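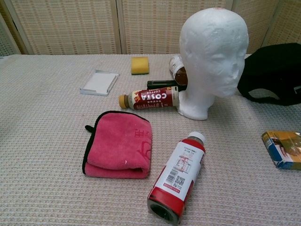

Gripper fault on the Drulbridge bench: what went wrong and what we have changed

In January the left arm on the Drulbridge sorting bench closed on a full drink bottle and did not let go when told to. The grip kept tightening until the cap gave way and coffee went over the table and into the wrist joint. No one was hurt. The operator pressed the stop button, which cut power to the arm, but the gripper stayed shut because it is built to hold its load when power is lost. It took 6 minutes to free the bottle by hand.

Reijo Eskola took the gripper apart the same afternoon. The force sensor in one finger had a cracked cable where it bends near the knuckle. When the cable opened, the reading dropped to zero, and the controller took that to mean the fingers had not yet touched anything. So it kept closing. The Mbwambo controller should raise an alarm when a sensor goes silent, but that check had been switched off during tuning in the autumn and was never switched back on.

The cable had done almost 1,280 hours. The supplier's sheet for this part says to change it at 1,000. We had the hours in the log but no reminder set against them, and that has been put right.

Changes now in force:

The silent sensor check is on for both arms and can only be switched off with a key, held by Reijo.

Finger cables are replaced at 1,000 hours. A spare pair is kept in the Rosano cabinet next to the bench.

Sealed bottles with drink in them are handled at the low force setting only. This covers the Costa Coffee bottle in the present mixed set. Soft items such as the sponge and the folded towel can stay on the normal setting, and so can the foam head, although it dents easily and the grip should be checked before lifting.

Every operator must know where the manual release is. It is the small lever under the wrist cover, and you need to push it in before you turn it. Do not try to prise the fingers apart.

The right arm was checked as well. Its cable was sound but has been changed anyway. Both arms are back in use. The Brundero bench uses an older gripper with a different cable and is not affected, though its alarm settings will be looked at before the next long run.

If a gripper is slow to release, or the force reading sits at zero while it is holding something, stop work and report it. There were 2 slow releases in the week before this fault and neither was written down.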